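Comparing hand-held grippers at the bench

Run the same job with each gripper before you change any settings. Packing a small canister into a lidded box works well. Open the lid all the way first, and grip near the top of the canister so the fingers clear the walls.

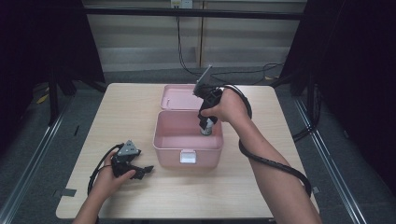 Keep cable slack on the forearm side — a tight cable pulls the wrist over. Swap hands after 60 tries. Rhonda Beaulieu logs drops on paper and wipes the finger pads every 4 runs.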